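### 3.2 The mug question, and why I asked it at all

I should say how this part of the study came about, because it wasn't in my original plan. I had gone to Kaimal to ask people about tea breaks, and I kept getting answers about mugs. Who owned which one, who had borrowed whose, what it meant if yours had been moved to the back of the cupboard. By the second week I'd given in and written a new set of questions.

We sent the short form to 507 office workers across three sites (Kaimal, Jandow and the old Akeo building) and got 250 back, which pleased me no end. I then sat down with 16 people for a longer chat, usually at half past three, when most of them were having a brew anyway. Subbarao Lobo did the Jandow interviews, as he speaks to people far more easily than I do, and he coded them separately so that we could compare notes afterwards.

My first question was always the same: if you walked into a shared kitchen and found a plain mug standing on its own, would you use it? I'd expected a quick yes or no. What I got was long, careful talk about colour, chips, slogans and where exactly the thing had been left. A plain mug on a table was read as "anyone's" far more often than a patterned one — though a fair few people said they'd still ask first.
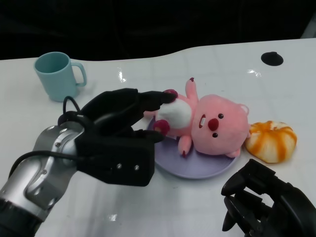 **Figure 4.** A plain light blue mug on a white tabletop.

Place mattered more than I'd guessed. A mug on a shelf belonged to the office, a mug by the sink belonged to someone careless, and a mug on a desk was off limits. One woman at Akeo told me she would sooner drink from a jam jar than take a mug off somebody's desk, and she was quite cross that I'd asked.
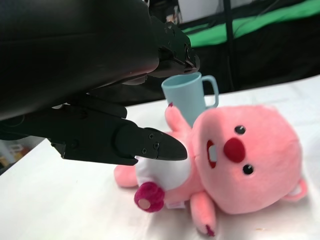
The longer chats also turned up a group I've called "keepers", who had used the same mug for years and took it with them when they changed teams. Keepers weren't fussier than anybody else about sharing milk or biscuits, so I don't think this is plain stinginess. Subbarao reads it as a way of holding a spot in a building where desks get swapped every February, and I lean the same way, but we had only the one round of interviews and I'd want at least 50 more before putting any weight on it. Section 3.3 goes back to the tea itself.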